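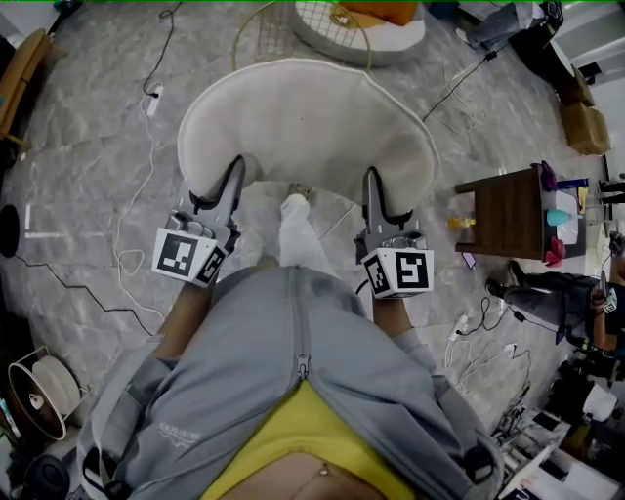

Slide 1: a pair of hand-held grippers on a white chair seat

Morning all. I'm doing the money bit, so get your coffee now!

We're pricing kit for the Stirkstead site, and I want us to budget by the pair. One chair seat, two grippers, one on each side. Each gripper carries its own marker cube too, so put cubes on the order.

(Pause for the Trarkbridge lot, they'll have views.)

Venia quoted £431 a gripper. I've asked for 4, so two people can work at once, plus a spare cube for each.

Then look at the floor. Cables everywhere! Power strips and chargers never make it onto my spreadsheet, and this time they're getting a line of their own.

Next slide, delivery dates. Orders go in on Tuesday.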